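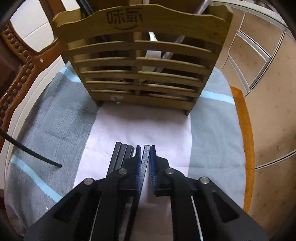 The error that cost us most of the spring was a green check mark. It sat in the corner of the Edarora dashboard beside every recording we made, and it meant that the file existed, the video ran from start to finish, and the finger readings contained numbers. I had taken it to mean that the numbers were correct. This was optimistic of me.

Our work is undignified to watch. A grown adult sits in front of a wooden chopstick caddy with a plastic gripper in each hand and puts away chopsticks as though wearing oven mitts. Then the same adult takes them all out again. The recordings go off to be learned from, and some time later an arm tries to do the same thing without the adult. I've heard this called the future of housework. So far it has roughly doubled the amount of housework I do.

In the course of the spring one of our hand-held grippers lost its zero. The sensor that reports how far apart the fingers are began reporting them 2 millimeters closer than they were. On a coffee mug you'd never care. A chopstick isn't much thicker than the mistake. By the time we understood this we had 637 recordings, each with its green check mark, in which a person plainly picks up a chopstick while the data insists on a slightly different hand.

The arm believed the data, as it should have. On its first morning with the new model it went down to the chopsticks, closed a little too far, and kept on closing. The first one bowed and shot out sideways. The second did the same. The arm then carried nothing at all over to the caddy, with real poise, and lowered its fingers until they met the top of the wood and pushed. Lauri Rissanen hit the stop button. The log for that run, which I have printed out and pinned over my desk, says "task complete."
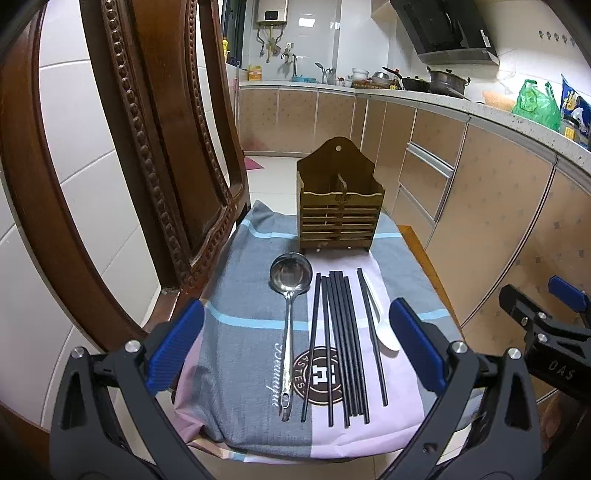
My view, which has made me slightly tiresome at lunch, is that we have the wrong idea of what a dangerous fault looks like. Everyone in this business worries about the arm that flails. We buy fences for it and put up yellow tape. A flailing arm has the decency to be noticed. The fault that worries me is the one that stays inside the permitted range, passes every check, and gets copied into whatever is built on top of it. Ours was never out of range. Two millimeters is a perfectly respectable number.

The supplier, Kokkonen, replied to our report with courtesy and a PDF. Page 16 says to close the fingers fully and reset the zero before each session. Fair enough — I hadn't read page 16. But the software knew when a session began. It could have asked me to close the fingers, looked at the reading, and refused to start if it didn't like what it saw. That's 30 seconds of my morning. A gas station pump is fussier with me than that.

When I raised this, I was told that users dislike being interrupted. Of course we do. I dislike my smoke alarm, and I have never once asked for a smoke alarm that takes my feelings into account. Somewhere along the way "smooth" became the thing tools are praised for, and a tool that stops and sulks gets a bad review. I'd like to put in a word for sulking. The old Timby units we used before these would blink red and sit there if you so much as unplugged them crooked. I complained about them every day. I don't recall ever throwing out a recording.

There's an argument on the other side, and Lauri makes it well. If every device stops for every doubt, people learn to click through, and then you have the same bad data plus a sore finger. He worked on the Plustton line before he came to us and says the operators there could dismiss a warning without looking up from their coffee. I believe him. It's a good argument for having few warnings. I don't think it's an argument for having none, and none is what we had on the one measurement the whole job depended on.

So we check by hand now. Fingers shut, read the number, write it on paper, start. After every tenth recording we do it again, and we pinch a metal shim of known thickness for good measure. The paper has already caught a second gripper on the move. Edarora gave that one a green check mark too, and I've sent Kokkonen a copy of both sheets and am waiting for the next PDF.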